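Subject: Re: Lids for the September supper

Borghild Eklund wrote:
> Do we have enough lids for the stew pots? Two went missing.

We have 85 on the shelf, Borghild, most of them steel.
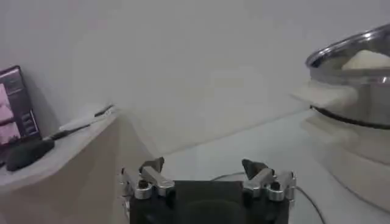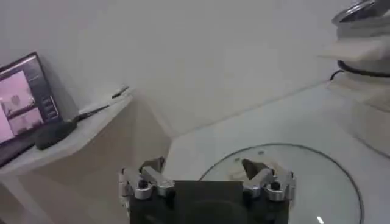
The Mulligan hall wants food covered between kitchen and table. For the wide bowls I'd use round clear glass with a thin dark rim, like the one on the white tabletop in the second picture – people can see what they're getting. Nuala has the key after 2.

Tadhg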